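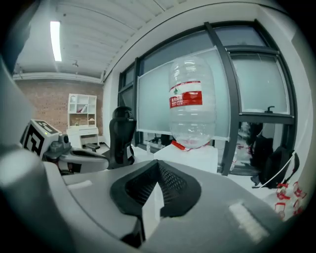
News > Local > Business

Nerkstead got its first proper look at the robots on Thursday, when Pilell opened its workshop to anyone willing to sign a form and keep their sleeves rolled up. By closing time 462 people had signed, a fair turnout for a town where the last big draw was a sale on gutters. They found a brick-walled room with a tall office chair, a bookshelf that had plenty of space left on it, and a big bottle of water on a white stand, near the hand-held grippers that visitors had come to try. One of the grippers wears a white cube with a black pattern printed on it, and by mid-morning every child in the building had asked to hold that one.

The job on offer was folding a dish towel. Awuor Massawe, who runs training at Pilell, showed how it goes with a gripper in each hand, slowly, and then invited the public to do worse. The public obliged. Grigore Munteanu, a retired mail carrier, needed 95 seconds for a single towel and described the result as "a kind of envelope."

Massawe was kind about it. "We learn from the bad ones too," she said – and she had a good supply by lunch.

Pilell plans a second open day in October, when visitors will be asked to sort silverware. Sign-up is at the front desk on Mbwambo Street, and the limit this time is 80 people. Towels will not be provided.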